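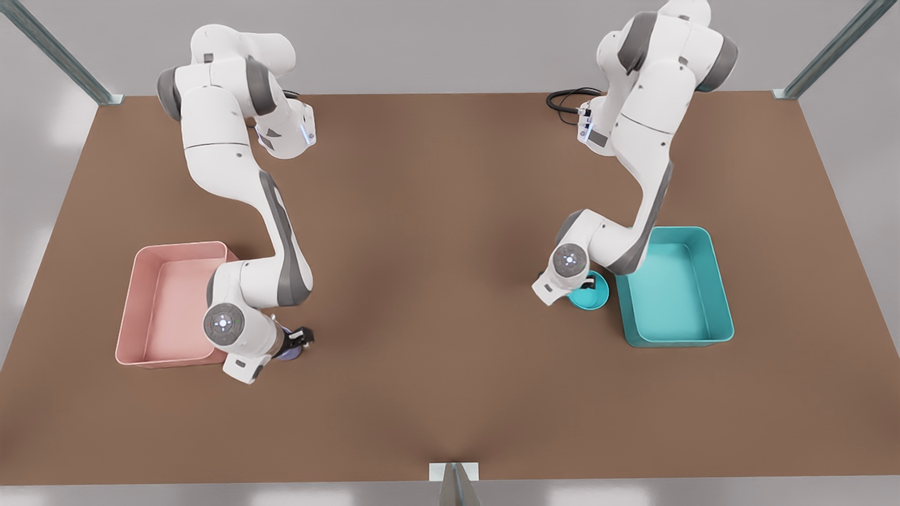 Haston, December 2023
Posted by Ó Dubhghaill

The comparison of the two controllers has now been completed in simulation, and it seems proper to set down the findings while the notes are still legible. Readers will recall that the work began in July with a single arm. The present arrangement uses two, each with a gripper and a storage bin beside it, pink for one and teal for the other.

The controllers under review were Flulten, which plans the whole movement before the arm starts, and Skumell, which corrects the path as it goes. Both were given the same sorting task. One arm was to pick up a small purple object and place it in the pink bin. The other was to take hold of a teal bowl and place it in the teal bin. Each controller was allowed 600 attempts, with the starting positions shifted slightly every time.

On the purple object there was little to separate them. The fingers come straight down, the object sits between them, and the distance to the bin is short. Flulten was the quicker of the two and I would choose it for any work of this sort.

The bowl was another matter. It must be gripped at the rim, and a small error in height leaves the fingers either above the rim or pressing on it. Flulten dropped or missed the bowl 23 times. Skumell did so 15 times, although it spent noticeably longer hovering before it closed the fingers. A further 3 attempts under Skumell were stopped by hand when the elbow came too near the bin, and these have been recorded separately.

I should add a word on the bins. They are shallow, with slightly flared walls, and an earlier draft of the task placed them farther back. Bringing them closer to the grippers shortened the movements but left the arms hanging over the rims, and the clearance settings had to be revised for both controllers. Anyone repeating the comparison is advised to fix the bin positions first and tune afterwards. I did it the other way round and lost most of a week.

The finger friction values remain a matter of judgement — I used the same figure throughout, and it may well flatter both controllers. Longer fingers will be tried next, with the bowl only.

Comments (3)

tallis_b wrote:
Were the 3 stopped attempts counted against Skumell in the final total?

Ó Dubhghaill wrote:
They were not. Including them would bring its figure to 18, still below that of Flulten.

gearbox wrote:
Same trouble with rims at our end. A slower final approach helped more than changing the fingers did. Would be glad to see the clearance settings if you can post them.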